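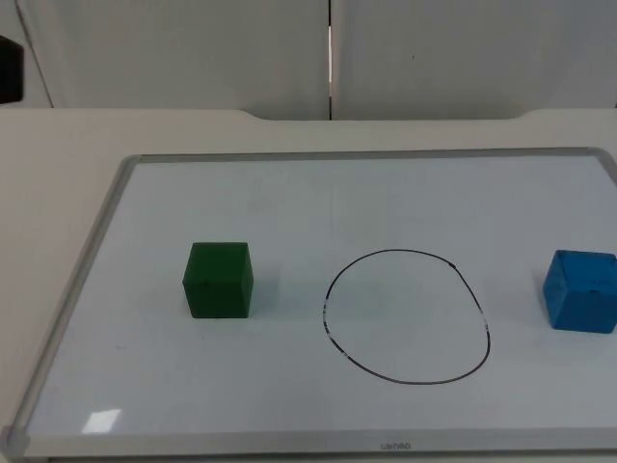
Notes for the Friday slot, 16/02/2024. Keep it light, don't rush the start.

Right, hello everyone. I've been asked to talk about the open day at Clullel, over in Pitport, so that's what you're getting — my day out, with slides. Hands up if you've been inside a place like that before? (Wait. Somebody always has.)
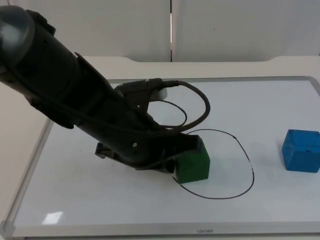

I'd gone along expecting big orange machines flinging car doors about. Morsy, the demo they put on for visitors, was a much smaller affair and I loved it! The whole job is to get a block into a ring. The ring is a wobbly oval done by hand in black marker on a whiteboard, with a gap in the line, and there's a green cube right on the left edge of it with the gripper up against it. I could have drawn a better oval myself, and I told them so.

(Pause here, then the money bit.) Clullel had 3000 visitors booked in over the open days, and I think most of them were stood in front of me in the tea queue.

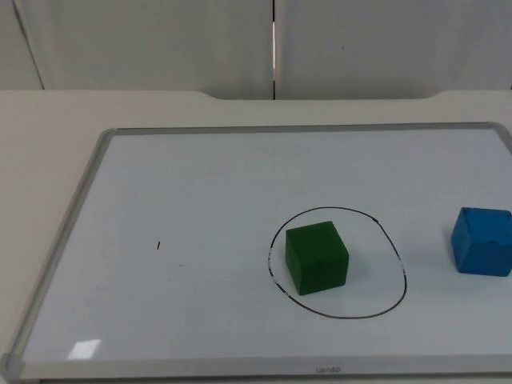 One of the other visitors asked whether a cube had to be completely inside the line to count, or if touching was good enough, because her grandson would want to know. Good question! The answer we got was that the whole base has to be in, and you do the job 3 times before anyone writes a score down. She wasn't having it — she thought touching should get half marks.

Skip the Skarnstead story if we're past 2 minutes. Otherwise: wrong bus, long walk, nice pie.

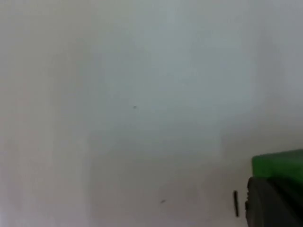
Morsy, close up: the view from the gripper end.

Last thing, they're opening the doors again in June and you need to book. I've put the forms by the door. Any questions, shout up, I'm a bit deaf on the left side.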